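# Notice to Finishing Staff, Ernemau House

The following account was entered in the house journal of the Cillia Garment Care Company by the supervisor of hand finishing, in the last April of the old arrangement.

The Company resolved in the winter that the hanging of dark garments should pass to the machine. Six finishers were employed at Ernemau at that time. Four were offered places at the Gristville depot, and two were retained to attend the work, of whom I was one. The letter informing us of this was courteous. It stated that no person would be asked to hang a shirt again unless that person wished to.

The trial was held in a furnished sitting room, as the Company's customers do not live in depots. My duties were to observe, to record each garment, and to refrain from assisting.

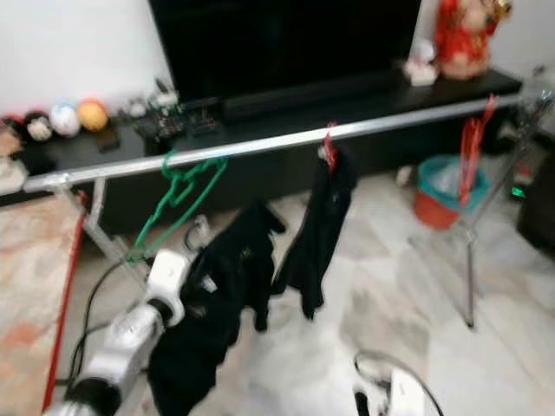 My colleague asked whether refraining was to be paid at the same rate as hanging. I replied that it was. She considered this and said that she would have preferred it to be paid at a higher one, as she found it the more tiring of the two, and that her hands kept going out in front of her without being told.

I entered her remark in the journal. The form provided by Moriarty, the firm that supplied the arms, had a column for faults and a column for stoppages, and her remark belonged in neither, so I wrote it along the margin.

By midmorning we had settled into our chairs. The machine did not hurry. I had hung garments for 49 seasons, counting summer and winter separately as finishers do, and I had always worked from the collar outward, giving each shoulder a small pull to set it. I had never spoken of the pull to the engineers. It was not in the manual, and I had learned it from a woman who had learned it from her aunt.
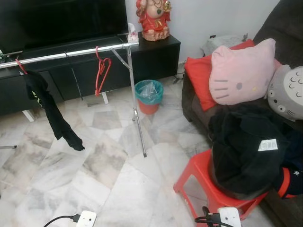

The Company had asked for a reckoning at noon, and I wished it to be fair. A finisher judges a morning by what is still waiting, so I looked first at the heap and only afterward at the rail. There was a large pile of black clothing on the red stool, spread over onto the front of the sofa, and one red hanger on the rail with nothing on it. Under the former rules an empty hanger beside a full stool would have earned a finisher a word from the supervisor. I had given that word many times. I found that I had no one to give it to, and I wrote "work continuing" and signed my name.

In the afternoon an engineer came in from the corridor and asked us to say, in our own terms, what the machine ought to do differently. We had not been asked such a thing by the Company before. My colleague spoke for a long while about sleeves. I said that the shoulders wanted more care, and the engineer requested that I show what I meant. I raised both hands and performed the pull upon the air. The engineer wrote it down and asked me to repeat it at half the speed.

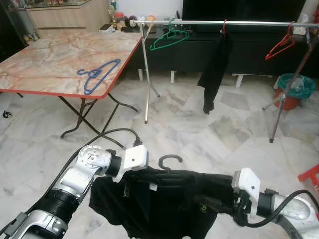 Was it the same, my colleague wanted to know, when a thing one had always done was done by something else? She did not say it unkindly. She said that her mother had stopped baking the year the Gristville bakery opened, and had never complained of the bread, but had kept the pans.

I told her that I did not know. The arms worked from both sides at once, as I had been taught to do, and I watched the shoulders until my eyes were sore. The engineer's notes ran to several pages by then. At the foot of one I saw my pull set out as a numbered step, with a distance given in millimeters. It had not occurred to me that it had a distance.

At four o'clock my colleague put on her coat. She was to go to the depot the following month after all, at her own request – she said that she would sooner be among people who were permitted to touch the laundry. The Company approved the transfer and thanked her for her service. I remained for the evening portion, which concerned poles and fittings and required only one observer.
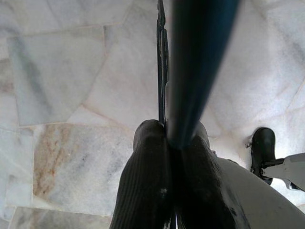 The evening portion was long. I kept the journal as instructed, with faults in the first column and stoppages in the second, and when the margin was full I turned the page and used the next one. The Company has since issued a revised form. It contains a third column, headed "Remarks of the Attendant," and the space allowed is 1000 characters.

I have asked that the earlier pages be copied into it. The request is under review at Ernemau, and in the meantime I keep the journal in the drawer with my gloves.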